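Udstead Workspace Conversion: progress report to the Nitar Fund

Report date: 15/09/2024

Work on the former Huerta building has moved on well since our last report in January. The second floor is finished and in use, the third floor is partly let, and the ground floor is behind schedule. Spending is within the approved budget.

Space and lettings

The building has 2,803 square meters of usable floor area. It is divided into 17 units, and 10 of these are now let. Most tenants have signed for three years with a break option after the first. Two larger firms asked for shorter terms. We turned one down and agreed to the other, as it took a unit on the north side that had drawn little interest.

Demand is strongest for small rooms with their own door. The open floor on the third level has been slow – we had five viewings over the summer and no offers. We would like to split it into four rooms and will send a separate request for this.

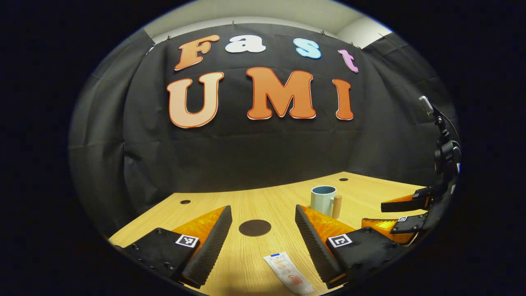

Foam lettering on a fabric backdrop, "Fast" above "UMI"

Building work

The new windows are in on the street side. Zomum, the main contractor, has started on the courtyard side and expects to need another six weeks. The old heating pipes on the ground floor were in worse shape than the survey suggested, and some 200 meters had to be replaced. The cost was met from the contingency, which still has a little over half left.

The elevator passed its inspection. The fire doors on the stairs were delivered in the wrong width and have been sent back. Until the right ones are fitted, the fourth floor can't be let.

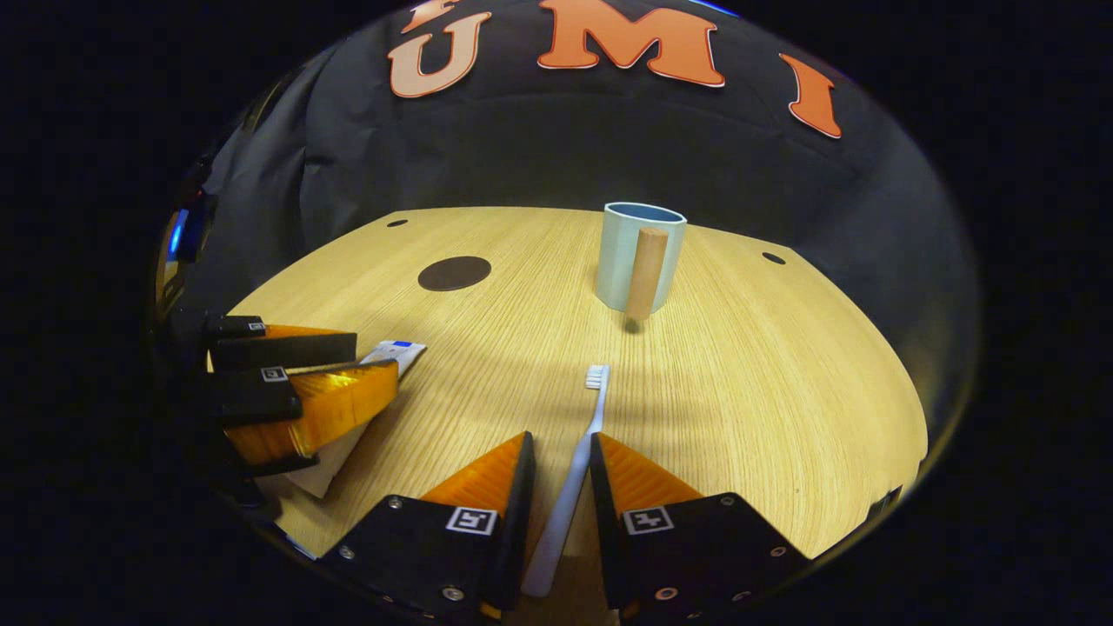
Wooden tabletop with a light blue cup

Rents and running costs

Rents have held at the level in the original plan. Service charges are higher than planned, mainly for cleaning and insurance. We have asked for new quotes on both.

Next period

Fit the fire doors and open the fourth floor for viewings.
Finish the courtyard windows.
Agree the ground floor layout with the city – the bike storage is still an open point.
Send the Fund a costed request for the third floor split.

The next claim will be submitted with the window invoices attached.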